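3.2 Simulated sorting task

The sorting task was prepared for the robotics course at the Cárdenas campus in Gomevville, where the students work in groups of three. Each group receives the same scene in Kodell, our simulator, and must write a controller which picks small parts from the table and puts them into a tray with three compartments. The course has only one real arm, so all groups start in simulation and move to the laboratory in March.

The start positions of the parts are changed at random in every episode. The tray can also be turned, and for this reason a fixed list of waypoints is not enough to solve the task. An example is given in Figure 2.

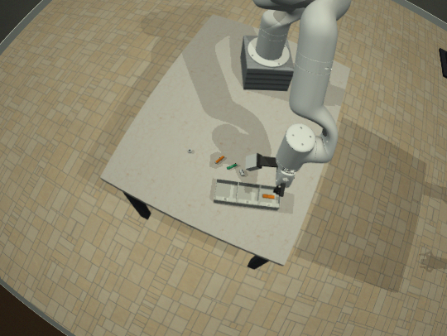
Page last modified: March, 16:40

Figure 2. Sorting task in Kodell. One orange peg lies in the right compartment, under the gripper; the other two compartments are empty.

The orange and the green pegs have a similar form, and the controller must separate them by color. In the first version of the assignment, many groups used a simple color threshold on the whole picture. This gave wrong results when the shadow of the arm fell on the parts – a problem that we had not expected in a simulated scene. We decided to keep the shadows, as the same difficulty appears in the laboratory.

Every group was allowed to submit 96 episodes for grading. The scores were computed by Cadis, the grading script of the course, which checks the final compartment of each part but not the path of the arm. Roughly 7 percent of the episodes were stopped early by the script, mostly after the gripper touched the wall of the tray. These episodes are counted as failed in Section 4.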